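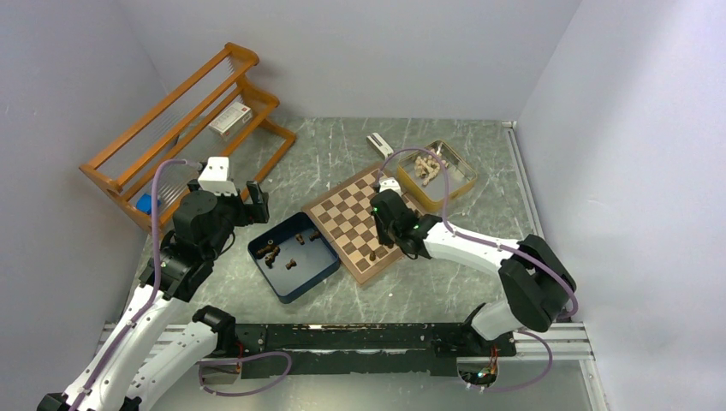

Our project looked at how long it takes to set up a chess set and whether storage makes a difference. School clubs lose part of every session to this, and the Brarnwood club we worked with keeps its sets in mixed bags. We sorted ours by color, with the dark pieces in a blue tin and the light ones in a gold tin, one on each side of the board. The tins were left open and the pieces went in any way they fell, some on their sides. We did 10 setups from the tins and 10 from a bag.

The bag was slower every time. Most of the delay came from picking out the wrong color and putting it back. With the tins we finished one color before touching the other, and the mistakes that were left were mostly bishops placed where knights should go.

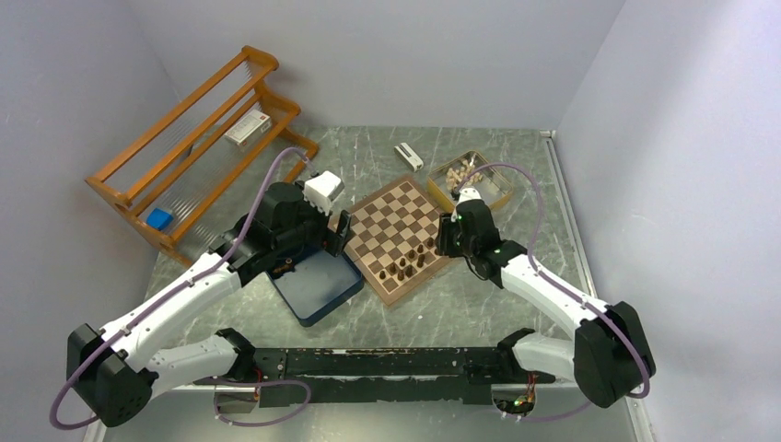 Turning the board at an angle did not change the times much, but it made the back row harder to line up. We would like to repeat the test in July with 3 different sets, including the heavier Skosance pieces. Felt in the bottom of the tins would also cut down the noise.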